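Unit 3: Laying Out a Task Board
Handout for the workshop half of the course. Notes by Margarida Veloso, tidied by Duarte Caldeira, who took out most of the jokes.

A task board is a flat panel with parts on it that someone else will have to handle. Designing one is easy. Designing one that a second person can set up again the same way on another afternoon is what you are marked on.
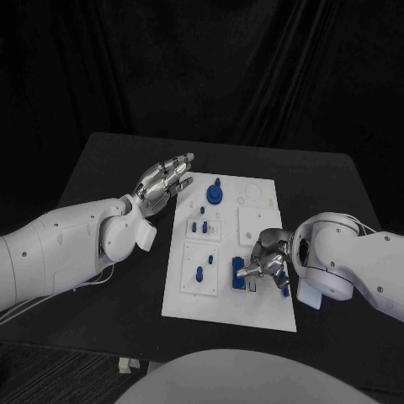 Course Notes, Issue 3, p. 124

White panel, blue parts: dull, and easy to read. The gear-shaped knob and the upright block ask for quite different grips, so give each some elbow room. The small holes over the surface are a temptation. Resist filling them.

Pegs. They come in more than one height and they like to gather in one corner. A tight cluster is a fair test of care, but say in your write-up that you meant it.

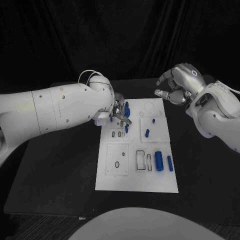 Page last changed: December, 16:10

Outlines. Thin dark lines on white will do. A large circle and a small one are hard to confuse, whereas two nearly equal circles will be confused by everyone, including whoever drew them. Faint marks need a note on your plan, or Olga Morais will take them for dirt and dock you accordingly.

For next time: sketch your own board, parts in one colour, with 200 words on why each thing sits where it does. "It fitted" is three of them and scores nothing.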